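Questions we get often about renting a table at Pustevero

Pustevero is a shared repair and craft workshop. Many people write to us before their first visit, so I collected the answers on one page. If your question is missing, please write to Rekha Namboodiri at the front desk, and she will answer in one or two days.

## Booking

**Do I need to be a member to rent a table?**

No. Members can book 14 days ahead and guests can book three days ahead. The tables are the same for both.

**How long is one booking?**

The shortest booking is one hour. The longest is one full day, from opening to closing. If you need the table for several days in a row, you must make a booking for each day, and in February this can be difficult, as many people finish their winter projects then.

**Can I share my table with a friend?**

Yes, up to three persons can work at one table. Only the person who made the booking has to sign the house rules, but this person is responsible for the others also.

**I am late. Do I lose my place?**

We keep the table for half an hour. After this we may give it to someone on the waiting list. Please call when you are stuck in traffic, the number is on your booking email.

## Working at the table

**What can I do on the wooden tables?**

Sewing, model building, bookbinding, small electronics, framing, and similar quiet work. Sawing and sanding must be done in the Bunting room, where we have dust extraction.
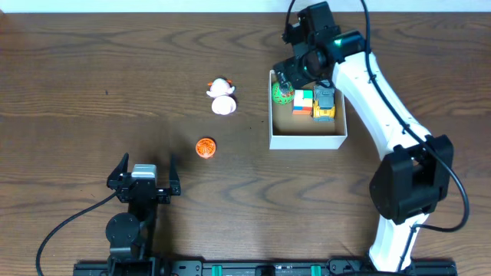 **May I use glue, paint or varnish?**

Yes, with a cover under your work. We give out covers at the desk without a charge. Spray paint is not allowed inside the building, also not with the window open.

**I made a stain or a scratch. What now?**

Please tell us on the same day. Small marks we can usually take out with oil and a soft cloth. Do not try to remove them with acetone, it goes through the finish and the repair becomes much bigger. For a deep cut or a burn we keep part of the deposit.

**How much weight can a table hold?**

The limit is 200 pounds, spread over the whole top. Please do not sit or stand on it.

## Tools and storage

**Which tools are included?**

Every booking includes a lamp, a cutting mat and a basic tool box. Soldering irons and the Prilteck sewing machine can be added when you book. For the sewing machine you need a short introduction first.

**Can I leave my project overnight?**

You can rent a shelf in the Ukon room by the week. Write your name and phone number on everything. What is left on the tables after closing goes to the lost and found shelf, and we keep it there for one month.

**My shelf has a lock with a code and I forgot the code.**

Bring some ID to the desk and we will set a new one. We don't send codes by email.

## Payment

**When do I pay?**

You pay when you book, by card. The deposit is only reserved on the card and is released after your visit. With some banks it takes a few days until you see this.

**Can I cancel?**

Until 6 p.m. on the day before you get all the money back. After this time we can move your booking once to another day, but we cannot refund it.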